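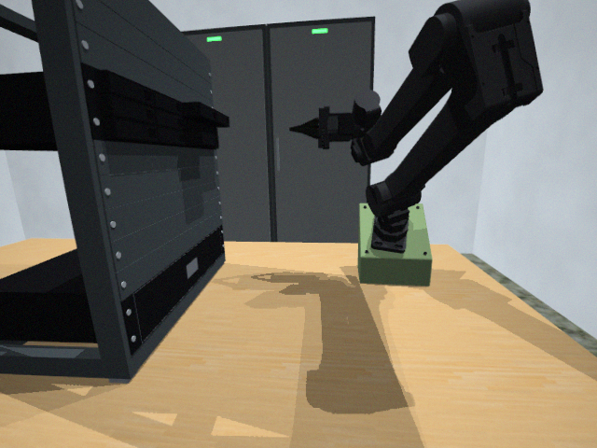 Can a robot learn to service a server rack without ever touching a real one during training?

For the most part it can, provided the training scenes are varied enough and the final check is made on real hardware. The result depends far more on how the practice scenes are built than on the number of hours the robot spends in them.

Simulation First: Results From the Rack Handling Study

The Automation Group at Useck has completed the first stage of its study on training robot arms for equipment rooms. The work was carried out with Brarkar, which supplied the simulation software, and Van der Linden, which made a test room available for the trials on physical equipment. A full report is in preparation. The main findings are given below for members and partner institutions.

The study asked a narrow question. Equipment racks are crowded, dark and repetitive. Units sit directly above one another, blank panels look much like the fronts of working units, and a ledge that sticks out a short way can stop an arm that has planned its path too closely. Staff learn to work around these things within days. A robot trained in one fixed layout often fails when the rack is turned slightly or a unit is moved to a different height.

The group therefore built its training program, named Ultura, around a simulated bench. A black arm is mounted on a green base block at one end of a wooden table, with a rack at the other end and cabinets behind. The basic layout was kept simple on purpose. What changes from one practice run to the next is the angle of the rack, the height of the units, the direction of the light and the starting position of the arm.

Light proved to be the most important of these. In early runs the lighting was flat and even, and the trained program performed well in simulation but poorly in the test room. It had learned to rely on clean edges between panels. Once strong shadows were added, including those cast across the table by the arm and by the rack, the program began to judge distance from the shape of the equipment and became much steadier. The group now regards shadow as a required part of any practice scene of this type.

Method

The program was trained on 200 scene variations. For each one, the arm was asked to bring its closed gripper to a marked point near the front of a unit, stop short of contact and withdraw. No gripping was attempted at this stage. The group considered a safe approach to be a separate skill and wished to measure it alone.

Each trained version was then given 100 approaches on a physical rack in the test room. A run was counted as a success only if the gripper stopped within 8 millimeters of the marked point and no part of the arm touched the rack. Runs in which the arm stopped early out of caution were recorded as failures, although they caused no harm.

Results

The version trained under flat light completed fewer than half of its approaches. The version trained with varied light and varied rack angles completed the large majority, and its failures were nearly all early stops. Contact with the rack was recorded in 5 runs, each of them at the lowest unit, where the arm must fold back on itself to reach down. The group does not yet have a satisfactory answer to this problem. Raising the base would help with the lowest position but would reduce the reach at the top.

Adding more scenes of the same kind brought little further gain. Changes to the surface finish of the panels also made a smaller difference than expected, and this part of the work will not be continued in its present form.

Limits of the Study

Members should note that one type of arm and one type of rack were used throughout. Loose cables were left out of both the simulation and the physical trials — a significant omission, as cables are the most common obstacle in working equipment rooms. The results should not be read as evidence that the method is ready for use on live equipment.

Next Stage

The second stage will introduce gripping, beginning with the removal and return of blank panels. Cables will follow once a reliable way of simulating their movement has been agreed with Brarkar. Trials in the test room are planned to resume in September.

Partner institutions that wish to receive the scene files may apply to the Automation Group in writing. Files are released for research use only, and applicants are asked to state the make of arm they intend to use.

Published 18 February 2023

8 comments
Shares: 100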